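June, Sirkgate workshop, page for the basket trials

Started after nine. The delivery from Rukeck was already on the bench, so I signed for it and put the note in the drawer. The question for this week is small: which tray do we keep for the blocks, now that the old cardboard boxes have gone soft at the corners?

We have 3 candidates. The first is the deep plastic tub from Lurstead. It is strong, but the small pieces go to the bottom and one must tip everything out to find them. The second is a canvas bag on a wire frame, which I do not like, it falls on its side when it is half full. The last is the shallow rectangular tray in synthetic rattan, tan colour, with a braided rim.

I weighed the rattan tray empty: 594 g. With the full set of blocks it came to 1,772 g on the same scale. The tub with the same load is heavier, I did not write the number and will repeat it tomorrow.

Notes on the rattan. The weave is tight, so the corners of the blocks do not catch in it. The thick rim is comfortable for the hand. Dust is a problem - it stays between the strands and the brush pushes it deeper. I tried the vacuum with the narrow nozzle and it was better. Washed one side with soap and water at 11, left it by the window, and after lunch it still felt damp near the rim.

Sorting by colour: red blocks go in first, against the left side, then the others as they come. With this order it is easier to see if a red one is missing. 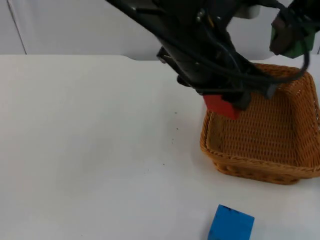
Can the rattan tray be washed in the sink with hot water?

Warm water is fine for the synthetic kind, but keep it short and dry it upside down on a towel. I would not use hot water until we have tested it on the spare tray, the braid at the rim could become loose.

To do: ask Ilie for 2 more trays of the same size, and check if they stack without scratching the shelf. Repeat the weight of the tub. Put felt under the tray if it slides. The canvas bag goes back to Rukeck with the next parcel.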